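Weritz recalls 2,113 melamine plates over surface wear

Tableware supplier Weritz is withdrawing 2,113 melamine dinner plates sold through its Virkodlow outlet after a routine abrasion test found that the glaze layer wore through earlier than the product label states.

The plates were molded by Illix and delivered in February. Testing was carried out by Nguyen-Tran, a materials laboratory, which ran 63 samples through a dishwasher cycle at the temperature printed on the packaging. Of those, 58 showed fine scratching across the eating surface before the rated number of washes.

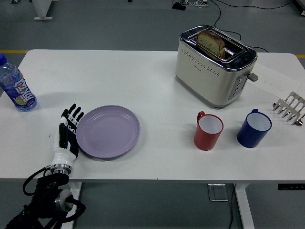
Home & Kitchen

The withdrawal applies to one production batch in four colors. The batch code is molded into the underside, next to the size mark. Bowls and cups from the same range use a different resin and are not affected.

Customers may return plates to the store without a receipt for a full refund. Weritz said no injuries had been reported. It advised against using the plates in a microwave, which the original label also excludes. Replacement stock will be tested before it goes on sale.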